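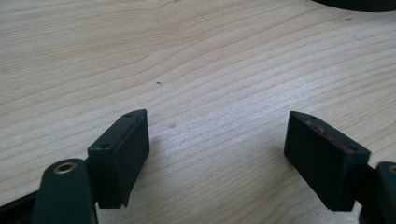

A reader in Nokunham wrote to ask how a tree knows when it is January, given that it has no calendar, no eyes and nobody to tell it. Fair question. The reader also wanted to know whether the lines in a piece of wood are "the tree's diary". Fair question again, and the answer to that one is: sort of, if your diary only ever said "grew a bit" and "stopped".

How a tree gets fatter

Trees grow in two directions. They get taller at the tips, which everyone notices, and they get fatter round the middle, which everyone is too polite to mention.

The fattening happens in a very thin layer just under the bark. It is called the cambium (say it CAM-bee-um). The cambium makes new wood on its inside and new bark on its outside. The old wood stays put in the middle, and the new wood gets wrapped round it like another jumper over all the jumpers you already had on. A tree never takes a jumper off. An old oak is wearing hundreds.

Because the growing happens under the bark and at the tips, a nail hammered into a trunk stays at the same height. If you hang a swing from a branch today and come back as a grown-up, the branch will not have carried the swing up into the clouds. Sorry. You will just be too big for it.

Why there are lines

In spring a tree is in a hurry. It has leaves to open and a lot of water to move, so it builds wood with big, roomy cells, a bit like wide drinking straws. This wood usually looks pale.

Later in summer it slows down. The cells are smaller, with thicker walls, and they are packed tightly together. This wood usually looks darker. Then winter comes and the tree stops altogether, which is more than can be said for schools.

One pale band and one dark band make a ring, and in places with proper winters a ring takes a year. So if you find a stump, you can work out how old the tree was when it was cut down. Start in the middle and count the dark bands. Do not start talking to anyone halfway across or you will have to begin again.

In hot, wet places where it is summer more or less all the time, many trees have faint rings or none at all. They have nothing to put in the diary.

So how does it know it is January?

It doesn't know the name of the month. It does notice how long the nights are. Leaves and buds can sense light, and when the nights get long and the air gets cold, many trees in cool countries shut up shop until things improve. A lot of them also need a good stretch of cold before they will wake up again. That stops them being fooled by one warm afternoon and opening all their buds just in time for a frost.

Rings on a stump, stripes on a plank

Now for the puzzle. If wood is full of rings, why do tables have stripes?

It depends which way you cut. Chop straight across a trunk, like slicing a carrot into coins, and you see circles. Cut down the length of it, like slicing a carrot into sticks, and you see the same rings from the side, as long lines. We call these lines the grain.

If the tree grew perfectly straight and the saw went perfectly straight, the grain would be perfectly straight too. Trees do not grow like that. They lean, they bulge, they grow round their own branches. So the lines wander about. When the saw just skims the side of a few rings you can get tall pointed arches, which sawyers sometimes call cathedrals and which look to me more like a stack of slippers.

Knots are where a branch used to be. The trunk went on getting fatter and swallowed the bottom end of the branch, slowly and without chewing.

Good years and bad years

A wide ring often means the tree had plenty of rain and light. A thin ring can mean a drought, a very cold year, a crowd of greedy neighbours or a plague of caterpillars. The ring will not say which. It is a grumpy sort of diary.

Scientists who read rings for a living match the pattern of wide and thin ones between trees, from living trees back to old roof beams, and so work out what the weather was like long before anyone wrote it down. Some trees have been at it for a very long time. Giant sequoias can live for more than 2,000 years, and there are bristlecone pines older than that, looking every day of it.

Something to try

You need 2 sheets of thin card in different colours, glue and a pair of scissors.

Cut both sheets into long strips. Roll one strip up tightly and glue the end. Wrap a strip of the other colour round it and glue that. Carry on, swapping colours, until you have four rings of each or you run out of patience. Look at the end and you have a stump. Now ask a grown-up to cut it in half from top to bottom, and look at the cut side. Stripes!

If yours comes out lopsided, leave it. Plenty of trees do.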